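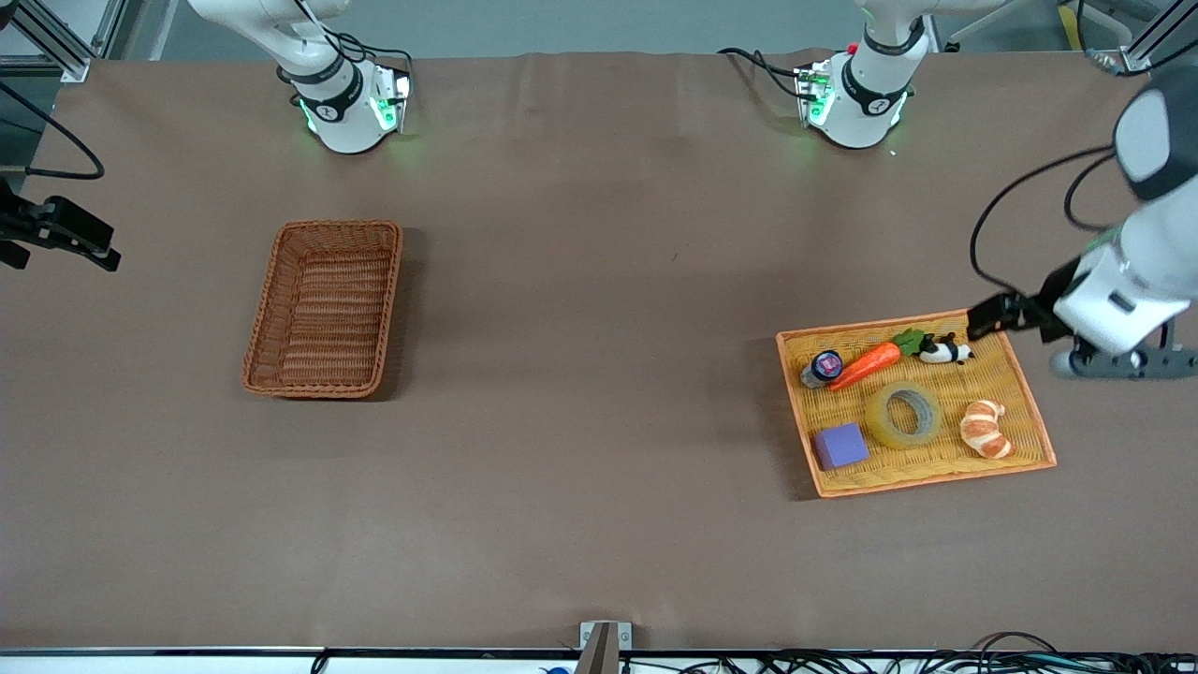 Clearing a flat before a move, the two basket way

Quick version first as I know half of you are reading this with the van already booked.

Two baskets. One for going, one for staying. One room at a time. Nothing goes back in a cupboard until the room is done. Stop at 9pm.

Longer version follows. I've moved 7 times, the last one in August from the top floor in Bendbridge, no lift, and this is what I do now. Updated after comments, see the bit on paperwork.

What you need

Two baskets, wide and shallow. Woven, plastic, whatever. Deep ones fill up with rubbish at the bottom and you stop looking.
Bin bags, black for rubbish and clear for charity
A fat marker
Masking tape (parcel tape takes the paint off shelves, ask me how I know)
A notebook or the back of an envelope
Boxes, but not yet. Keep them flat in the hall.

Don't buy storage. Really don't. You'll want to. Storage boxes bought before a move are just more stuff to move.

Step 1. Pick the order

Worst room is not first. Start somewhere with no feelings in it – bathroom, cleaning cupboard, the shelf over the boiler. You get quick at deciding and then you're warmed up for the bedroom.

Mine goes: bathroom, hall cupboard, kitchen, living room, bedroom, loft or whatever you've got instead of a loft. Papers and photos last, on their own day.

Write the order down and stick it on the fridge. Cross off as you go. Childish but it works on me.

Step 2. Find a flat surface

A table, the biggest you have. Not the floor. Your knees go and the cat sits on things. The bed will do if you're desperate but then you have to finish before you can sleep, and by half eleven everything gets shoved in a bag marked MISC.

Baskets at opposite ends. Going on one side, staying on the other, and don't swap them over halfway through. Stick a bit of tape on each if you've got help. Delwyn Partington came round to help with my kitchen and put the good knives in going for a solid hour.

Step 3. Empty one shelf

One. Not the whole cupboard. Everyone empties the whole cupboard and then the doorbell goes.

Pick up a thing, decide, basket. Things to ask if stuck:

Have I used it since last winter?
Would I carry it up three flights of stairs?
Have I got another one?

The stairs one does most of the work. Bread maker, gone. Second ironing board (why), gone.

If you can't decide in the time it takes to say the name of the thing out loud, it goes in staying for now. You get a second go at it when you pack, and you'll be much meaner by then.

Step 4. Empty the baskets when full

Going basket: tip out into charity, rubbish, or someone's name. Straight away. Bag tied, bag by the front door.

Staying basket: back on the shelf if the move is more than a fortnight off. If it's sooner, into a box, lid shut, label on.

Don't let either basket turn into a home for things. Mine sat on the landing for a month once with a torch, a colander and somebody's christening card in it.

Step 5. Labels

Room it's going TO, not the room it came from. Obvious, I still got it wrong twice. Write on the side and not the top because boxes get stacked.

Number them as well. In the notebook put the number and three or four words. "14 – big pans, sieve, tea towels." You will want that sieve on the first night. You'll want the kettle more. Kettle, mugs, loo roll, phone charger, bedding, and one lamp travel with you.

Weight: books in small boxes. If you can't slide it with one foot it's too heavy, take some out.

Kitchen notes

Takes twice as long as you think. Do dry food first. Spices older than the tenancy go in the bin.

Plates on their edge, like records, paper between. Not flat in a pile. I used tea towels and jumpers for padding, saves on paper and they had to come anyway.

Start eating the freezer three weeks before. I left it too late and had peas with everything.

Lids with no tubs, tubs with no lids. Match them on the table, all of them at once, anything single goes. Takes ten minutes. Very satisfying.

Clothes

Do it in daylight. Try nothing on, you'll be there all day. If it needs mending and it needed mending at the last place too, it's going.

Nélida Alarcón wrote in to say she leaves everything on hangers, pulls a bin bag up over ten at a time and ties it round the hooks. Tried it, yes, do that. Unpacked the wardrobe in no time at the other end.

Paperwork

Getting this wrong cost me so it gets its own bit. Own day, own table, no music with words in.

Keep: anything with a tax year on it that's recent, birth certificates and so on, the tenancy papers for both places, car stuff, pet vaccination card.

Shred: old bank statements, old payslips once you've got the yearly one, anything with an account number you no longer use.

Bin: instruction booklets. They're all online. Warranty cards for things that you don't own any more.

Several people asked about scanning. Fine, but not now. Scanning is how a two hour job becomes the whole weekend. Put it in a folder, move the folder, scan in November when it's raining.

Photos and letters

Don't sort. Box, label, tape, move. That's it, thats the advice. The minute you open the first envelope the day's over.

Getting rid of the going stuff

Book this before you start. The council collection in Bendbridge was full for weeks when I rang, so ring early. Charity shops get swamped on certain days and will turn you away at the door, phone first. The one on Nadley Road took small electricals, most don't.

Selling: only things worth the faff. I set a limit, under a tenner it gets given away. I sold a desk, a bike and a sewing machine. The money went on the van, so fair enough. Everything else I put on the local giveaway page and it went in a evening.

Ask friends once. One message, a photo or two, a cut off time. "Gone to charity at 6pm tomorrow." People can move fast when they have to.

How long

Two rooms in a day is my limit. By the third I'm either keeping everything or throwing out the passport. Work an hour, tea, another hour. If there's two of you take different shelves, not the same one, unless you enjoy discussing egg cups.

A small flat, on your own, evenings only: give it two weeks. A house with kids in it: a month, and do their rooms when they're out but let them have a look in the going basket afterwards. My sister skipped that part and had to go and beg a stuffed walrus back off the charity shop.

Bits from the comments

Kornél Kerekes asks what to do about tools. Heavy ones get their own small boxes, padded. Keep a screwdriver, a pair of scissors and the allen keys out in a sandwich bag, taped to the notebook.

Erzsébet Hajdu says plants go last on and first off, and don't water them the day before. Will add a proper plants section when I get a minute.

Paweena Sitthichai wanted to know if three baskets is allowed, the third one for maybe. No. Tried it. Everything was maybe.

Next page is the moving day list, including where to stand the van.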